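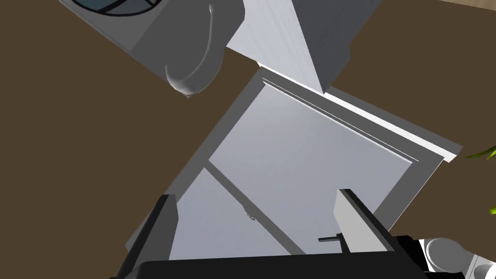

White appliance and cabinet on a dark brown floor, from above.

Skodolbridge (streaming)

I went in expecting a thriller and got a slow family drama about a ferry town losing its ferry. Kaja Avotiņš plays the older sister and carries most of it. The first 23 minutes drag, and one subplot about a stolen boat goes nowhere. After that it settles down. The argument in the kitchen is the best scene — no music, two people talking over each other until one leaves. Margus Kuusk is fine as the father but has too little to do. The ending comes early and I would have taken another 15 minutes. Worth a rental, and I'd skip the dubbed version.

3 comments

Siiri L.: Agree on the boat. Why was it in there?

wynne200: Fell asleep twice, will try again.

Suha Qudah: The book explains the boat.

We use cookies to remember your settings. Accept | Manage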